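Section 3: Fitting and clamping a divider

Applies to Trundano storage bins with one lengthwise divider. Revised July 2025.

Before you start

Empty the bin and wipe out any grit. Dividers sold for the older Ledthorpe bins are 47 mm too short and must not be used.

Fitting the divider

1. Stand the bin on a flat, steady surface.
2. Measure the inside length at the base. It should read 49 cm.
3. Lower the divider in at a slant, one end first.
4. Press along the foot until it sits flat on the floor of the bin.
5. Put one spring clamp near each end. Squeeze the handles fully before you place the clamp – do not drag it along the rim.
6. Push the divider gently with your palm. If it shifts, take off the clamps and go back to step 4.

Note: If you are gluing the divider, leave the clamps on for 8 hours. In an unheated shed, from October onwards, leave them overnight.

CAUTION: Keep fingers clear of the clamp tips. The springs are strong and close quickly.
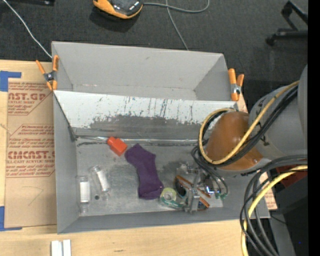 Fig. 3. Bin with sloping divider, spring clamp near each end.

Care

Scratches and scuffs on the divider do not affect its use. Replace it if it is cracked or bends under light pressure. Clean with warm water and a soft cloth. Do not use scouring powder.

To remove the divider, see Section 4.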